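Kitasthorpe Community Help: Sport and Recreation

Eligibility of a relief pitcher after a called-off game
Posted by Hilent, March 2019

Our adult baseball side plays in a local league with a limit of 95 pitches per player in any one game. Our last fixture was stopped by rain after three innings and is to be completed later. One of our relief pitchers had already been replaced before play stopped. May he pitch again when the game resumes, and does his earlier count stand? The league handbook does not mention the matter.

Pranine

Under the usual rules a suspended game is one game, continued from the exact point at which it stopped. A player who has been replaced may not return. Your pitcher is therefore not available, and the question of his count does not arise. If the league declares the game void and orders a full replay, he may take part and his count begins again.

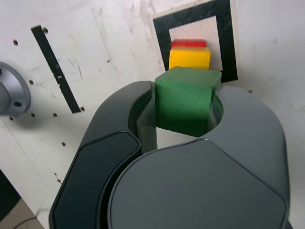 The club secretary should write to the league before the new date is fixed and ask for a ruling in writing. Enclose a copy of the scorebook page and the batting order as it stood at the stoppage. Clubs that keep a marker on the scorer's table for players who have left the game will find that a painted wooden block is quite sufficient, and scuffs do no harm. The written record remains the one that counts.

Fröhlich

I agree with the above, but please check your own league's rules on re-entry. Ours allows it in November friendlies.

Hilent

Thank you both. The secretary has been asked to write to the league.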